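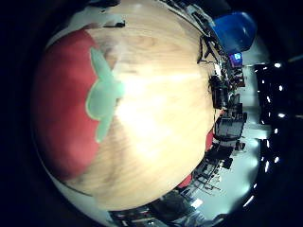 I have been listening to the Ghoneim quartet records again, the two that came out on Kultovetti, and trying to work out why I like the first so much more than the second. The playing is better on the second. The pianist has more room, the drums are recorded properly and the tunes don't fall back on the same turnaround every time. Yet it's the first I put on when I sit down of an evening. I've got it on now, and the sleeve notes are poor.

The first album was made in April over two days, in a room above a shop in Clavley. It has seven tracks and no alternate takes. The opener is a medium blues that doesn't announce itself at all. The bass starts, the piano comes in a bar or so after you expect it, and the tenor waits until the second chorus. It is a small thing but it sets up the whole side. You get the feeling of four people listening to each other before they say anything.

Track three is the ballad and the one most people know, if they know any of it. Samah Ouazzani sings on it, her only appearance on the record. She doesn't do much with the melody the first time round. She sings it straight, quite low, and leaves the ends of the lines alone. When she comes back after the piano solo she moves the phrases about, so that the words land late, and the drummer goes to brushes on the snare only. I have heard singers throw twice as many notes at a song like this and leave me wanting to make a cup of tea.

The weak spot is the fifth track, a fast thing in a minor key called Drikudell. The tenor player obviously enjoyed it. He gets eleven choruses' worth of ideas into a tune that has room for four, and by the end the bass player is hanging on. It's exciting once. I tend to skip it now, or go and do something in the kitchen.

The second album was made in a proper studio with a proper budget, and you can hear that straight away. The cymbals are clear and the bass has a note in it instead of a thud. There are two extra horns on half the tracks, with written parts, and the parts are good – the trombone line behind the piano on the opener is lovely. But the arrangements tell everyone where to be. The late piano entry that made me smile on the first record couldn't happen here, with a trombone waiting for its cue.

Ouazzani is on four tracks this time. I should be pleased about that and mostly I am. The waltz is the best thing she's recorded. The other three are standards you already own in several versions, and hers are fine. On one of them there is a scat chorus that sounds as if someone asked for it.

I saw the group once, between the two albums, at the arts centre. There were 109 seats and a fair few of them were empty. They played the ballad without her, as an instrumental, and the tenor player kept so close to the tune that you could have sung along. They also played Drikudell, and it made a lot more sense in a room. He stopped after five or six choruses, looked over at the pianist and that was that. If they had recorded it that night I wouldn't be moaning about it.

A few people have asked about pressings. My copy of the first one is the original vinyl and it's noisy at the start of side two. The CD is quieter and has the tracks in a different order, with the ballad last, and I don't like it there. It needs the blues and the little Latin number in front of it. If you buy the CD, programme it to follow the LP order and see if you agree with me.

The second one is easy to find and cheap. I paid 27 pounds for the first and would pay it again, but I wouldn't go much higher with that surface noise.

Next I want to write something on the trio sides the pianist made before any of this. I only have them on a cassette that a friend copied for me, and the label is in his handwriting, so I need to check the titles first.

Posted 17th November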